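Drawstring bag

A drawstring bag is a bag or pouch closed by a cord, ribbon or strap that runs through a channel along its opening. Pulling the ends of the cord gathers the fabric and narrows the mouth. Drawstring bags are among the simplest closed containers that can be made from cloth or leather, and they are used for carrying, storage, packaging and protection from dust.
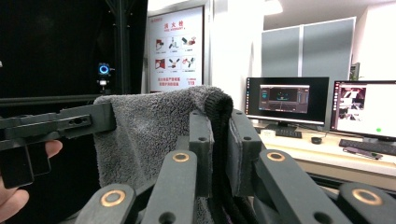
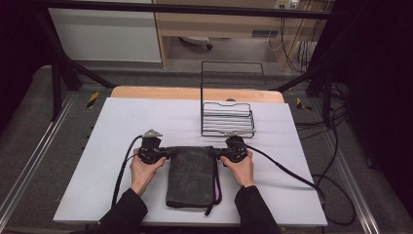 A gray fleece towel (first) and a dark gray cloth drawstring pouch lying flat (second).

Construction

The basic form consists of a single rectangle of cloth folded in half and sewn along two sides. The top edge is turned down and stitched to form the channel, also called the casing. A gap is left in the seam so that the cord can enter and leave. Small pouches often have one cord with both ends leaving on the same side. Larger bags more often have two cords that leave on opposite sides, so that both can be pulled at once and the opening closes evenly.

The seams may be left raw on the inside, bound with tape, or enclosed in a French seam. Bags meant for heavy contents usually have a separate base, either round or oval, which allows them to stand upright when full. The cord may be tied in a knot, held by a sliding toggle, or threaded through eyelets in place of a sewn channel.

Materials

Cotton, linen and hemp are common where the bag must be washed. Nylon and polyester are used for sports and travel bags – chiefly for their low weight. Velvet and satin are found in pouches for jewelry and gifts. Fleece and other soft cloths are chosen for items that scratch easily, such as eyeglasses and lenses. Leather pouches are normally gathered with a thong that passes through punched holes.

History

Gathered pouches of hide and cloth have been made since ancient times. In medieval Europe they were worn hanging from a belt and held coins, keys or personal items, as garments of the period generally lacked sewn pockets. In the late 18th century, slimmer styles of dress left little room for pockets beneath the skirt, and women carried a small drawstring handbag known as a reticule.

The regional textile museum at Stinden holds 190 drawstring bags, most of them household linen bags from the Urnar valley. The collection was begun by Sandrine Sabatier, whose catalog divides the bags by type of closure. A later study by Huguette Huet added notes on stitching and repairs. The Delaunay bequest, received in May, consists mainly of flour and seed bags and has not yet been fully cataloged.

Uses

In the home, drawstring bags are used for laundry, shoes, bread and dry foods. Schools in many countries ask children to keep gym clothes in one. A version in which the cords double as shoulder straps, known as a drawstring backpack or gym sack, is widely given away at public events. Shoes and handbags are often sold with a plain cloth dust bag.

Care

Cotton and linen bags may shrink when first washed, and the cord may shrink at a different rate from the cloth. A cord that has slipped into the channel can be drawn back with a safety pin or a bodkin.

See also

Duffel bag
Handbag
Reticule
Stuff sack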